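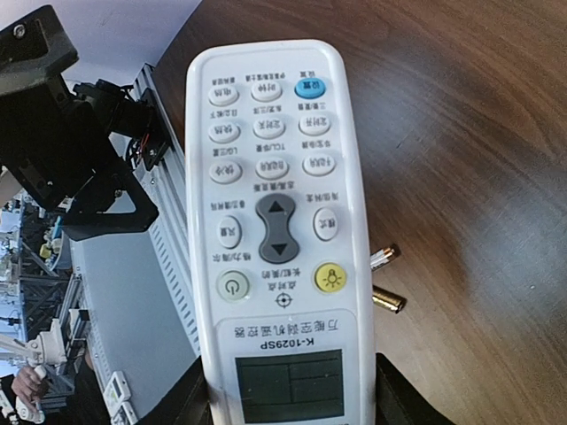

Trurkier

Trurkier is an open-source control and planning package for pairs of small robot arms that share one tabletop. Its main job is to stop the two arms from hitting each other, and its second job is to explain, in a log file of some length, why it has stopped them from doing anything at all. It is maintained by the Floltach group and is best known for its handling of two-handed work on household objects such as remote controls.

Name

The package was first called Ciobanu, after the collision checker it was built around. The checker kept the name and the package took a new one, an arrangement that still confuses the installer.

Overview

Trurkier sits between a policy, which proposes motions, and the motor drivers, which carry them out. Each proposed motion is compared with the present and planned position of the other arm. Motions that pass are sent on. Motions that fail are trimmed, delayed or refused, in that order of politeness.

The arms are modeled as chains of simple capsules. Cables are not modeled. The manual covers cables in a single sentence, which advises the user to be aware of them.

Shared zone

The part of the table that both arms can reach is called the shared zone. Early releases let only one arm in at a time, which was safe and made it impossible to hand anything over. Release 44 replaced this rule with a sliding margin: the closer the grippers get, the slower both are allowed to move. At the smallest setting they may come nearly into contact, at a speed that reviewers have compared to continental drift.

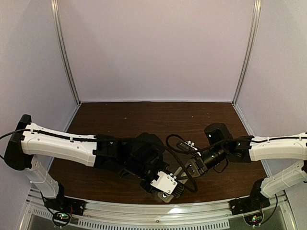

Two arms with their grippers close together over the tabletop, a typical shared-zone pose.

The margin is set in the file zone.conf, along with 53 other values. Most users change two of them. The default margin suits arms with short fingers and should be raised for anything longer.

Perception

Each wrist camera feeds its own object tracker, and the trackers vote on where things are. Glossy tabletops are a known difficulty, as a patch of glare can be taken for a flat, pale and ungraspable object. The other arm is also a difficulty. A wrist camera that looks across the table will often see a good deal of its partner, and before the self-mask was added the planner sometimes tried to pick it up.

The self-mask paints out both arms using their known joint angles. It works well when the joint angles are right. When calibration has drifted, a thin outline of gripper is left behind and is tracked with great confidence.

Reception

Trurkier is widely used in teaching, where its refusals are considered instructive. A test run at Rultberg, published on October 7, 2023, logged 1,187 handover attempts and found that most failures were timeouts, with both arms waiting for the other to go first. 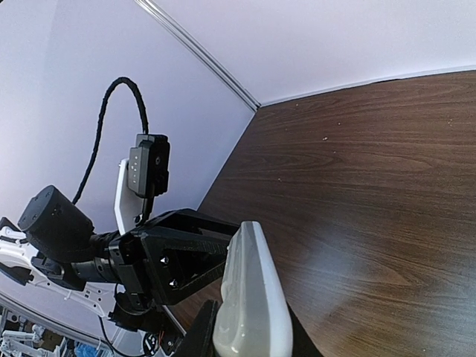 Marin Kovačević disputed that reading, writing that the timeouts were "the planner doing precisely what it was told, by people who had told it two different things," and that a fixed priority between left and right would have cleared most of them. The maintainers added such a setting the following June. It is off by default.

See also

Ciobanu (collision checker)
Deadlock
Hand-eye calibration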